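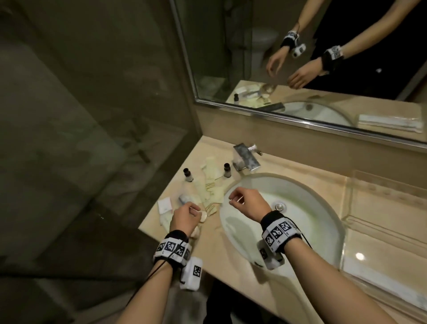

The Tronadeo guest set is a small-format bathroom amenity kit sold to hotels and short-stay rentals. I used it for three nights at a property in Fondville and have since bought a carton for a rental unit I manage, so this review covers both use and restocking. The set consists of two bottles, one shampoo and one body wash, plus a group of paper packets. The bottles are dark brown with black caps and pale labels around the lower half, and they stand upright next to the faucet without trouble. The packets are another matter. They are pale yellow and cream, they have no container of their own, and once a few are opened they spread over the counter between the bottles and mix with the empty wrappers.

Bottles

Capacity is 20 ml each. For one person with short hair this was enough for two washes. For long hair, plan on one bottle per wash. The walls are stiff enough that the bottle does not collapse when squeezed, but stiff walls also mean the last part of the contents has to be shaken down toward the opening. I left the second bottle upside down on its cap overnight and recovered most of what remained. The cap is flat enough for this.

The cap is a plain screw type with no flip lid. It takes a little more than one full turn to open. With soapy fingers the grip is acceptable, not good. I would have preferred deeper ribs. No leaks in a toiletry bag on the trip home, with the cap hand-tightened and the bottle on its side.

The main fault is that the two bottles are difficult to tell apart. Same size, same cap, same label position. The product name is set in small type and at arm's length in weak bathroom light I had to pick up both and compare them. A different cap color for one of them would fix this at very little cost. The previous brand I stocked, Ikesberg, uses a white cap for the body wash, and in two years I did not get a single question from guests.

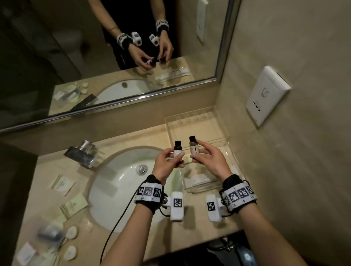 Contents are average. The shampoo is thin, lathers quickly and rinses clean in hard water. The body wash is slightly thicker and leaves a light film if too much is used. Both have the same herbal scent, moderately strong, gone in an hour or so. Neither irritated my skin, which reacts to some of the cheaper hotel products.

Packets

The paper tears in a straight line if you start at the notch and in any direction at all if you do not. Printing is light on a light background, so older guests may have to guess at the contents. The paper softens quickly near the basin. Keep them well back from it or in a tray. A clear acrylic tray with raised edges works for this and wipes down easily, but it has to be ordered separately — Tronadeo does not include one at any price level.

Restocking

The carton holds 70 sets. Mine arrived in April with one crushed corner and no damage to the bottles. The packets are bundled in paper bands by type, not by set, so someone has to sort them before they go to the rooms. The Rutkowska kit, which I tried earlier, comes sorted and costs more per room. For a single unit the sorting is a minor job. For a building with several floors I would ask for a quote on both.

Storage is simple. The carton fits on a linen shelf and the bottles can be stacked on their sides.

Good points: sturdy bottles, caps that hold, shampoo that rinses well.
Bad points: matching bottles, loose packets, no tray.

I rate it 3 out of 5. I will use up the carton, with a dot of paint on the body wash caps, and check whether the labels have changed before ordering more.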